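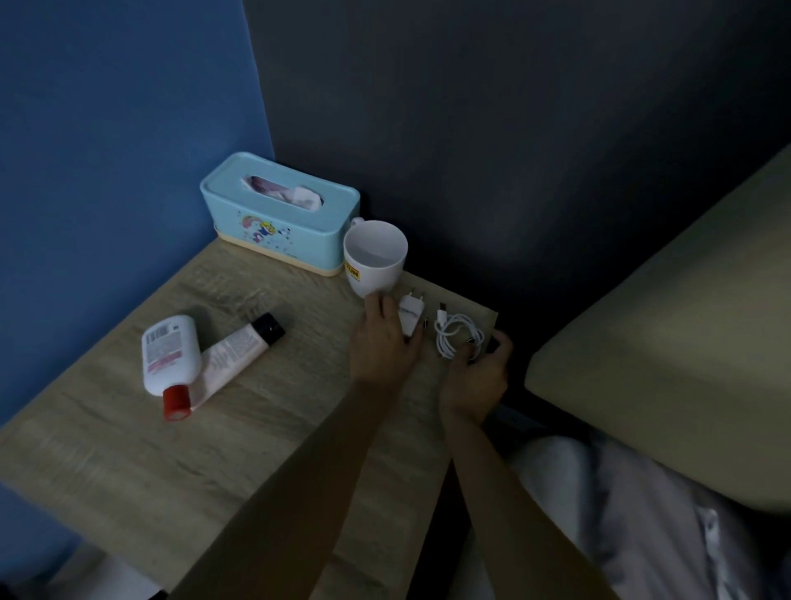 Clurnska bedside station: setup and upkeep

README for the station and the recordings made on it
Maintainer: Rajkumari Negi
Last revised: October 19, 2019

What this covers

Clurnska is the bedside tidying station at Flollimholm. People tidy the nightstand by hand while wearing the head camera, and the recordings are used to train the Bretau arm on the same kind of table. This file says how to set the station up, how to keep it working and what is in the folders. Training code lives in the Bretau repository and has its own notes.

Contents of the release

906 recordings, one folder each
head.mp4: video from the head camera
meta.json: operator code, task name, lens setting, layout number
calib/: camera calibration files, one per mounting
layouts/: 53 starting layouts as text files

There is no sound and no depth. Hands and forearms are in view in most recordings. Operators are listed by code only.

Station layout

The nightstand is the light wood-grain one. It goes in the corner where the blue wall meets the charcoal wall, with the bed on its right. Leave the narrow gap between table and bed. Early on we pushed the two together and cables stopped falling where they normally would, so those takes were dropped.

Items that stay at the back of the table: the tissue box, lengthwise against the charcoal wall, and the white FUN mug just to the right of it. Loose items change with the layout. The usual ones are the lotion bottle with the red cap, the white and pink squeeze tube, the charger plug and the white USB cable. Bottle and tube may lie across each other. Leave them that way if the layout file says so.

Before a session

1. Charge the camera and clear the card.
2. Wipe the lens with the dry cloth. Do not use the tissues from the box, they leave lint.
3. Check that the headband screw is tight. It works loose and the view slowly tips toward the ceiling.
4. Record a short test take and look at it on the laptop. Both hands and the full table top should be in view when the operator looks down.
5. Open the layout file and place the loose items.

Never plug the charger in during a session. It is a prop, and the cable is only coiled, moved or put away.

Lighting

The room is dim and we keep it that way. The charcoal wall goes very dark on the right side and the camera will try to brighten it if exposure is left on auto, which washes out the table. Lock exposure on the table top. The correct value is saved as preset 25.

Upkeep

Calibrate again whenever the camera comes off the headband, even for a battery change. Use the printed board on the shelf and save the result as a new file in calib/. Do not overwrite an old one.

Replace the headband pad when it stops gripping. Subramaniam supplied the present pads and the order sheet is in the drawer with the spare screws.

Keep lotion off the table. If a cap leaks, wipe the surface down and let it dry before the next take. Residue leaves shiny patches that the item detector picks up as objects.

Known problems

Recording 1199 has the wrong layout number in meta.json. Folder numbers run higher than the number of recordings because rejected takes kept theirs.

The white cable on the pale table is hard to segment, worse when it is tightly coiled. Masks for the connector end are often missing.

The small print on the bottle and tube is usually not readable. Do not use this set for text reading.

Left and right are from the operator's side. The Bretau arm is mounted facing the other way, so mirror the layout before using it there.

Planned

The wider lens is due in December. Recordings made with it will go in a separate folder with their own calibration.

Send corrections to Rajkumari Negi with the folder number in the subject line.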